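4.2 Clearing a surface: what households told us about the table

We had expected, when we began, that most of our conversations about housework would settle in the kitchen or beside the washing machine, and it was a pleasant surprise to find how often people steered us back to the table. Of the 648 diaries that were returned to us, a good many speak of the table almost as a member of the family, sometimes fondly and sometimes with real weariness. It is where the post lands, where homework is done, and where clean clothes wait (often for days!) until somebody has the heart to put them away. Kerr and Strachan found much the same in their earlier study of shared flats in Leiva, although their households were younger than ours and tended to own less furniture.

The word "clear" gave us more trouble than any other in the diaries. For some writers a table was clear only when there was nothing on it whatsoever, while others were quite content with a fruit bowl, a pile of letters and the week's newspapers, provided there was still room for a plate. One retired teacher wrote, rather beautifully, that she liked to see the grain of the wood before she went up to bed, and we have borrowed her phrase, "seeing the grain", as the name for the stricter of the two meanings.

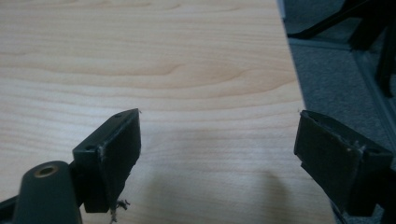 Figure 3. Pale tabletop with wavy grain, and grey carpet beyond its edge.

People who wanted to see the grain usually did their clearing in the evening, and they usually did it alone. Those with the looser meaning cleared in little bursts all day long, mostly before meals, and were far more likely to say that the job was shared. We do not wish to make too much of this, as the two groups also differed in age and in the size of the home, but the pattern held in both of the towns we visited, Drurnik and Drirum, and it was there again when Bednárik went back through the June diaries separately.

Laundry deserves a few words of its own. Folding was by some way the most sociable of the tasks we asked after, and people told us cheerfully about the radio programmes they listened to and the long telephone calls they made while doing it. Pairing socks was another matter. It was put off more than any other small job, and several households kept a bag or a drawer of single socks to which they returned only when they had run out of pairs. Dela Peña has suggested to us that jobs like this one are disliked because they have no clear end, and our diaries lend his idea some support: writers who owned socks all of one colour complained a good deal less, even where they had just as many to get through.
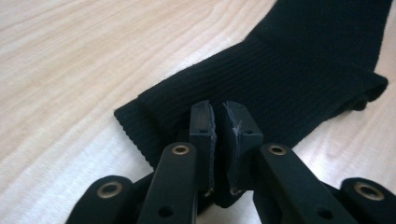

4.3 Who puts things away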